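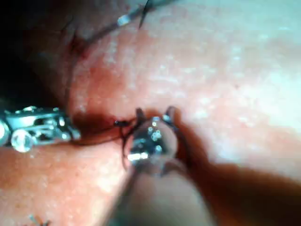

Sutures again. I know, I know, half of you come here for the sourdough and the other half for the residency complaints, so sourdough people can skip to the bottom (there's a bit about rye).

Second practice block of September and I have about twenty minutes to type this before I need to be somewhere, so excuse the state of it.

The topic was simple interrupted stitches. One bite, one bite, tie, cut, move over. The thing you learn first and then spend years being told you do badly. I do it badly in a very specific way, which is that I hurry the first throw. Always have. Solange Beaulieu, who taught our intro course and still answers my emails at terrible hours, wrote "SLOW THE FIRST THROW" across the top of my notes in green pen and I've had that page taped inside my locker ever since. Did it help? A bit. 

So. Notes to self, mostly.

Tail length. I leave way too much thread on the long side. Then there's this huge floppy loop to manage, and it flips over, and it goes exactly where you don't want it, and you spend more time chasing thread than tying. Shorter. Pull through until the tail is short and THEN start the wrap. I have written this down at least 4 times this year.

Wraps. Loop around the jaws, don't drag the jaws around the loop. Small movement. If my wrist is making a big circle something is wrong.

Tension. Edges should meet. Just meet! Not bunch up. My early ones looked like a badly laced shoe and I was weirdly proud of them at the time.

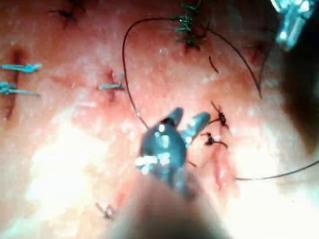 Cutting. Leave tails you can find again, but not whiskers. And trim them the same, please, because a row where every tail is a different length looks like a toddler did it. Also pick up your snipped bits of thread as you go. I forget. Every time.

Color. I like the blue-green thread more than the black for practice, just easier on my eyes when I'm checking knots afterward. Black I lose in any shadow. Some people say the opposite and they are wrong but welcome here.

What else. Spacing, ugh. I start neat and then drift wider and wider toward the end of a line becuase I want to be done. Tastari (the practice guide we all got handed, spiral bound, coffee on page 19 of mine) says to put the middle stitch in first and then split the distance each side. Tried that on the last 2 lines and it's better. Slower, better.

Goal is some 100 knots before the end of the month. Not going to say where I'm at. Low.

Shoulders: sore. Drop them. I had them up by my ears the whole first half and only noticed when I stood up for water. Lower the stool next time.

OK rye people. The Daston starter is alive, smells like apples, haven't baked with it yet. Was going to use the Baloch flour but the bag had a hole in it and teh cupboard is now mostly flour. Will report back once I've vacuumed.

Gotta run, bus.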